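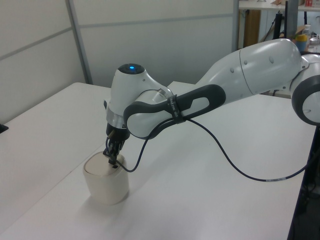
# 컵은 원래 진흙이었대요

안녕! 나는 흙 만지는 걸 정말 좋아하는 사람이에요. 오늘은 흙이 어떻게 단단한 도자기가 되는지 이야기해 볼게요. 조금 길지만 중간에 집에서 해 볼 수 있는 것도 있으니까 천천히 읽어요.

비 온 날 놀이터에서 진흙을 뭉쳐 본 적 있죠? 손으로 누르면 쑥 들어가고, 햇볕에 두면 딱딱해져요. 그런데 그 딱딱한 진흙 덩어리를 물에 다시 넣으면 어떻게 될까요? 스르르 풀어져서 도로 진흙탕이 돼요. 그런데 도자기 컵은 매일 물이나 우유를 담아도 안 풀어지잖아요. 나는 어릴 때 이게 너무 궁금해서 할머니 찻잔을 대야에 담가 놓고 저녁까지 쳐다본 적도 있어요. (찻잔은 멀쩡했고 나는 졸았어요.)

## 먼저, 찰흙이 뭔지부터

흙이라고 다 그릇이 되지는 않아요. 모래로 컵을 만들면 바로 무너지겠죠? 그릇을 만드는 흙은 '점토'라고 해요. 찰흙이라고도 불러요.

점토는 아주 오래된 바위가 비와 바람을 맞으면서 조금씩 부서지고 변해서 생겨요. 알갱이가 엄청나게 작고, 모양은 납작해요. 얇은 카드를 떠올리면 돼요. 카드 한 벌을 물에 적셔서 쌓아 놓았다고 생각해 봐요. 손으로 밀면 카드끼리 미끄러지는데, 또 서로 착 달라붙기도 하죠. 점토가 딱 그래요! 알갱이 사이에 물이 끼어 있어서 주무르면 모양이 바뀌고, 손을 떼면 그 모양 그대로 있어요.

## 주무르고 또 주무르고

도자기를 만드는 사람은 모양을 잡기 전에 흙을 한참 반죽해요. 빵 반죽이랑 비슷한데 훨씬 힘들어요. 흙 속에 있는 공기 방울을 빼고, 물기가 골고루 퍼지게 하는 거예요.

나는 디르트몬트(Diltmont)라는 작은 공방에서 처음 배웠는데, 선생님 이름이 베로니카 크라예프스카였어요. 이름이 길어서 우리는 그냥 베로니카 선생님이라고 불렀죠. 첫날에 내가 "이제 컵 만들어요?" 하고 물었더니 선생님이 "흙을 141번 누르고 나서 물어봐" 하시는 거예요. 왜 하필 141번인지는 지금도 몰라요. 팔이 너무 아파서 중간에 숫자를 까먹었고, 처음부터 다시 했어요.

반죽이 끝나면 모양을 만들어요. 방법은 여러 가지예요.

- **손으로 꼬집기**: 공처럼 뭉친 흙 가운데에 엄지를 쏙 넣고, 빙 돌려 가며 벽을 얇게 만들어요.
- **흙가래 쌓기**: 흙을 길게 뱀처럼 밀어서 동그랗게 쌓아 올려요. 옛날 사람들도 이 방법을 많이 썼어요.
- **물레 돌리기**: 빙글빙글 도는 판 위에 흙을 올리고 손으로 모양을 잡아요. 처음 하면 흙이 옆으로 휘청휘청해요!
- **틀에 붓기**: 물처럼 묽게 만든 흙을 석고 틀에 부어요. 석고가 물을 빨아들이면서 벽 쪽부터 굳어요.

손잡이는 보통 나중에 붙여요. 붙일 자리에 줄을 쓱쓱 긁고, 묽은 흙을 풀처럼 발라서 꾹 눌러 줘요. 나는 이걸 대충 했다가 손잡이가 똑 떨어진 적이 있어요. 그 컵은 지금 내 책상에서 연필꽂이로 살고 있답니다.

## 말리는 건 지루하지만

다 만든 그릇을 바로 가마에 넣으면 큰일 나요. 가마는 그릇을 굽는 아주 뜨거운 화덕이에요. 흙 속에 물이 남아 있으면 그 물이 순식간에 김으로 변해서 부피가 확 커지고, 그릇이 펑 터질 수도 있어요. 옆에 있던 친구 그릇까지 같이 깨지면 정말 미안하겠죠?

그래서 천천히 말려요. 마르는 동안 그릇은 조금 작아져요. 물이 빠져나간 만큼 알갱이들이 서로 바짝 다가앉거든요. 구울 때 또 작아져요. 흙마다 다르지만 우리 공방에서 쓰던 흙은 다 합쳐서 10퍼센트쯤 줄었어요. 그래서 큰 컵을 갖고 싶으면 처음에 더 크게 만들어야 해요.

## 뜨거운 가마 속에서

자, 이제 제일 신기한 부분! 점토 알갱이 안에는 우리가 만져도 모르는 물이 또 숨어 있어요. 햇볕에 말려도 안 나가는 물이에요. 알갱이의 한 부분이 되어 꽉 붙잡혀 있거든요. 그런데 가마가 수백 도까지 뜨거워지면 이 숨은 물까지 빠져나가요. 베로니카 선생님은 가마 온도계가 640도를 가리키면 꼭 우리를 불러서 "이제 이 흙은 진흙으로 못 돌아가" 하고 알려 주셨어요. 그 말이 어쩐지 멋있어서 나는 공책에 크게 적어 놓았어요.

거기서 더 뜨거워지면 흙 속의 어떤 성분은 녹아서 유리처럼 돼요. 녹은 것이 알갱이 사이의 틈을 메우고, 식으면서 모두를 꽉 붙들어 줘요. 컵이 물에 안 풀어지는 비밀이 이거예요. 찻잔을 대야에 담그기 전에 누가 나한테 말해 줬으면 얼마나 좋았을까요!

가마를 끄고 나서도 바로 열면 안 돼요. 갑자기 찬 공기를 만나면 그릇에 금이 갈 수 있어요. 나랑 같이 배우던 타이슨 로스는 10월에 첫 접시를 구웠는데, 기다리는 동안 가마 앞을 60바퀴나 돌았대요. 접시는 잘 나왔어요. 가장자리가 살짝 찌그러졌지만 타이슨은 그게 더 좋다고 했어요.

## 반짝반짝한 옷, 유약

도자기 겉이 매끈매끈하고 반짝이는 건 유약 덕분일 때가 많아요. 유약은 돌가루 같은 걸 물에 섞은 건데, 바를 때는 꼭 뿌연 죽 같아요. 이걸 입혀서 구우면 녹아서 얇은 유리옷이 돼요.

재미있는 건 색깔이에요. 바를 때 색이랑 구운 다음 색이 전혀 다를 수 있어요! 분홍색 유약을 발랐는데 파란 접시가 나오기도 하고요. 철이 들어가면 갈색이나 누런빛, 푸른빛이 나기도 하고, 코발트가 들어가면 진한 파랑이 나와요. 같은 유약도 가마 속 공기에 따라 달라져요. 그래서 가마 문을 여는 날은 선물 상자를 여는 기분이에요.

## 집에서 해 볼래요?

가마는 없어도 돼요. 찰흙이랑 물이 담긴 그릇만 준비해요.

1. 찰흙을 구슬만 하게 두 개 뭉쳐요.
2. 하나는 바람이 잘 통하는 곳에서 바짝 말리고, 하나는 비닐에 싸서 촉촉하게 둬요.
3. 하나가 다 마르면 둘 다 물에 퐁당 넣고 지켜봐요.

어느 쪽이 먼저 풀어질까요? 나는 틀렸어요. 여러분도 먼저 종이에 답을 적어 놓고 해 보세요. 다 하고 남은 흙물은 세면대에 버리지 말아요. 하수구가 막힐 수 있어요. 가라앉힌 다음에 윗물만 따라 내고, 흙은 말려서 또 쓰면 돼요.

**어려운 말 풀이**

- **점토**: 물을 섞으면 모양을 만들 수 있는 아주 고운 흙
- **가마**: 그릇을 굽는 뜨거운 화덕
- **유약**: 구우면 유리처럼 변하는, 그릇에 입히는 물감 같은 것
- **초벌구이**: 유약을 바르기 전에 먼저 한 번 굽는 것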